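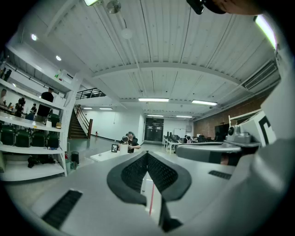 Plikbridge publica la versión 5 de su software de percepción y planificación para pinzas de mano

Gastholm, 8 de octubre de 2023. Plikbridge anuncia la disponibilidad general de la versión 5 de su paquete de software para el registro, la depuración y la reproducción de trayectorias obtenidas con pinzas de mano. La versión incluye un estimador de pose reescrito, un planificador con restricciones de alcance y una herramienta de línea de comandos para la validación de sesiones. Sustituye a la versión 4, que seguirá recibiendo correcciones de seguridad durante 90 días.

Estimación de pose

El nuevo estimador combina odometría visual e inercial en un único grafo de factores. La versión anterior resolvía ambas señales por separado y las fusionaba al final de la sesión, con saltos visibles en la trayectoria cuando la pinza giraba deprisa. El módulo está pensado para interiores amplios, con luminarias a distintas profundidades, suelos pulidos que devuelven reflejos y personas en segundo plano. Los puntos detectados sobre el cuerpo de la propia pinza y sobre sus dedos se descartan mediante una máscara fija, que se genera una sola vez por modelo de herramienta.

Planificación

El planificador comprueba cada trayectoria registrada contra el modelo cinemático del brazo de destino antes de aceptarla. Los tramos fuera de alcance, o que superan los límites de velocidad articular, quedan marcados en el archivo de sesión con su código de causa. El usuario puede recortarlos, reescalarlos en el tiempo o excluir la demostración completa. La apertura de los dedos se trata como un canal independiente, con su propia compensación de latencia.

Validación y formato

La herramienta de validación ejecuta 116 comprobaciones sobre cada sesión, entre ellas la sincronía de los flujos, la continuidad de las marcas de tiempo y la coherencia de la calibración. El resultado se entrega como informe de texto y como archivo estructurado para su uso en integración continua. Las sesiones grabadas con la versión 4 se convierten con el comando de migración; las anteriores requieren una conversión intermedia.

El módulo de calibración ha sido desarrollado junto con Đoàn, y la integración con controladores de brazo corresponde a Hadano. Ambas firmas participaron en el periodo de pruebas, cerrado en agosto.

Disponibilidad

La versión 5 está disponible para los clientes con contrato de mantenimiento en vigor. Los paquetes, las notas de la versión y la lista de problemas conocidos se encuentran en el portal de soporte de Plikbridge.

Contacto de prensa: departamento de comunicación de Plikbridge, Gastholm.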